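Tarell Foundation, Assistive Handling Grant
Progress report, second period
Prepared by Melquiades Aguirre, Villalobos Workshop
18 April 2021

Status in one line: the arm picks up bottles very well and, for part of this period, could not be relied on to keep holding them.

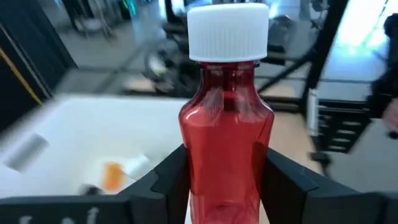
Your last letter asked for less about our hopes and more about our problems. We have been able to oblige. This report is mostly about grip loss, the stop it led to, and what it has done to the schedule. The summary of spending is on the usual form and contains no surprises except the mop.

What we were doing

The second period was set aside for repeated handling of pharmacy bottles: lift from the bin, carry to the table, set down upright, let go. We ran 2272 cycles before the stop. All bottles were filled with colored water. Medicine was never part of the plan, for which the floor is grateful.

The early runs went smoothly enough that we raised the travel speed, as agreed in the work plan. I signed off on that change and would like it noted, mainly so that you hear it from me first.

What went wrong

At cycle 1423 the arm lifted a bottle, swung toward the table and let go of it on the way. The log said the bottle had been delivered. It recorded a normal release at the correct place, and the software went back to the bin for the next one, apparently very pleased with itself.

We put this down to a badly seated bottle and carried on. That was the wrong call. Over the remaining runs we had 6 more drops, all during the fast part of the swing, and all logged as successful deliveries. On the last of them the bottle landed inside the marked zone, where one of our technicians had stepped in to straighten the bin. It missed her foot. The cap held. She pressed the stop button and then told me what she thought of my speed change, in terms I have not put on the form.

Nobody was hurt. We are reporting it as a safety matter all the same, under section four of the grant agreement, and the arm stayed off until the review was finished.

What we found

There were two faults, and each made the other harder to see.

The first was grip force. When the gripper closes on a bottle it squeezes, checks that it has met something solid, and then eases back to a holding force to spare the plastic. The holding force had been set using the straight-sided test bottles from Diltelitz. The pharmacy bottles taper toward the bottom, and the fingers close low on the body. At the old speed, the lower force was enough. At the new speed, the bottle could work its way out.

The second was the log. "Delivered" meant that the arm had reached the table and the fingers had opened. It did not ask whether there was anything between them at the time. The software had been grading its own homework since the first day, and we had been quoting the grades to you. The success rate in our first report should be treated as unverified. We are going back through the recordings and will send a corrected figure.

There was also a plain human failing. The marked zone is a stripe of tape, and tape has never stopped anybody. People had become used to reaching in between cycles, myself included.

What we have changed

Travel speed is back to its original setting and will stay there until the funder's technical contact agrees otherwise. The holding force is now set for each bottle shape, and the grip is checked all through the swing. If the fingers close further than they should, the arm stops where it is and waits for a person. It does this with what I can only call a sulk, but it does it.

"Delivered" now requires that the fingers were still holding something when they reached the table. We are a little embarrassed to list this as an improvement.

A light curtain from Flomport is on order for the open side of the work area. Until it is fitted, nobody enters the zone unless the arm is powered down.

Since restarting we have run 115 cycles at the lower speed with no drops. I checked those against the recordings myself. It is too small a number to lean on, and we are not leaning on it.

Effect on the schedule

Handling trials will now run into July. The work on reading labels moves back by the same amount. We are not asking for more money; the light curtain can be paid for out of the travel budget, as nobody has been traveling.

Decision needed from Tarell

Please confirm that you accept the revised dates, and tell us whether you want the incident log in full or only the review notes. The full log is long and, for the reasons given above, cheerful throughout.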